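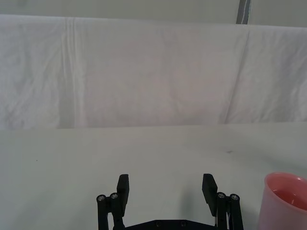
Gripper open over the demonstration table, pink cup at right. Station 3, wrist camera view.

Home | Visits and Open Days | Safety | Documents | Contact

Hillov Automation Center
Pre-Opening Inspection Checklist: Station 3, Tabletop Handling Demonstration
November Open Day, Lemunthorpe site

Inspector: Harriet Zamora, Site Safety
Station operator: Tillman team
Doors open to visitors: 10:00 a.m.

Purpose

This checklist is to be completed before any visitor enters the demonstration hall. Each item is marked Pass, Pass with comment, Action, or Not applicable. An item marked Action must be closed and initialed before the station may run. The completed form remains at the station during the open day and is filed with the site office afterward.

Section A. Floor and Visitor Area

A1. Barrier in place on all visitor sides of the station. PASS
Comment: Barrier posts were checked for stability by hand. The gate on the operator side latches correctly.

A2. Walkway clear of cables, bags, and packaging. ACTION, CLOSED
Comment: An extension cord crossed the walkway between Station 2 and Station 3. It was rerouted along the wall and covered. Initialed H.Z.

A3. Maximum group size posted at the entrance. PASS
Comment: The posted limit is 20 visitors per group, including teachers and other accompanying adults. Hosts are reminded that the limit applies to the whole group and may not be exceeded to accommodate late arrivals.

A4. Emergency exit signs lit and unobstructed. PASS

A5. Step-free route available to the viewing position. PASS WITH COMMENT
Comment: The route is available by way of the east door only. The host at reception must be told of this before the first group is admitted.

Section B. Robot and Gripper

B1. Emergency stop tested from the operator position. PASS
Comment: Tested with the arm moving at demonstration speed. The arm stopped and did not restart until the stop was released and the operator gave a separate start command.

B2. Emergency stop tested from the host position. PASS

B3. Speed limit set to demonstration mode and locked. PASS
Comment: The operator holds the only key. The key is not to be left in the cabinet during the lunch break.

B4. Finger pads secure and free of visible damage. PASS
Comment: Both black pads were checked with the fingers spread and the arm powered down. No looseness was found when the pads were pressed by hand.

B5. Linkage screws present and tight. PASS WITH COMMENT
Comment: The silver screws on both fingers were checked with the driver from the station kit. One screw on the left finger took a slight turn. It should be looked at again at the midday check.

B6. Cable at the gripper held clear of moving joints. PASS WITH COMMENT
Comment: The pale cable at the right finger was observed through several full open and close cycles. It did not catch. The operator should watch it during the first run and report any change in its position.

B7. Gripping force set to the value on the station card. PASS

B8. Pinch hazard label visible from the operator side. ACTION, CLOSED
Comment: The label had lifted at one corner and could not be read from a standing position. A new label was applied. Initialed H.Z.

Section C. Table, Backdrop, and Objects

C1. Tabletop stable and level. PASS

C2. Table surface clean. PASS WITH COMMENT
Comment: Small dark specks were noted on the white surface. They present no hazard. The surface should be wiped before the first group, as marks of this kind are noticeable on the visitor screen.

C3. Backdrop cloth secured to its support. PASS
Comment: The cloth is creased but securely hung. Steaming was requested by the communications office and was declined for this date, as the steamer may not be used in the hall once the controllers are powered.

C4. Backdrop support stable. PASS
Comment: The support was pushed lightly from both sides and did not shift.

C5. Demonstration objects limited to plastic or soft items. PASS
Comment: The pink cup is plastic and is approved. Glass and ceramic items are not to be placed on the table at any time, including by staff on break.

C6. Spare objects stored behind the barrier. PASS

Section D. Staffing and Records

D1. Trained operator present for all sessions. PASS

D2. Host briefed on visitor participation. PASS WITH COMMENT
Comment: Visitors may choose the object to be picked up by means of the Skila touch panel at the barrier. They may not hand objects to the robot or reach over the barrier. The host confirmed this verbally and has signed the briefing sheet.

D3. First aid kit stocked and within reach. PASS

D4. Station logged under the correct form number. PASS
Comment: Form 174. An earlier version of the form, found in the station binder, was removed.

Result: Station 3 is released for visitor demonstrations, subject to a midday check of items B5 and B6.

Signed: Harriet Zamora

Comments (3)

Station 2 host: Please confirm whether the Station 2 groups use the east door as well. Our route sheet shows the main door only.

H. Zamora: Step-free access is by the east door for both stations. A corrected route sheet has been left at reception.

Reception: Received. The sheet is at the front desk with the group badges.

Related documents
- Station 2 Inspection Checklist, November Open Day
- Host Briefing Sheet, Demonstration Hall
- Room 29 Evacuation Plan
- Skila Touch Panel: Operator Instructions
- School Group Visits to Lemunthorpe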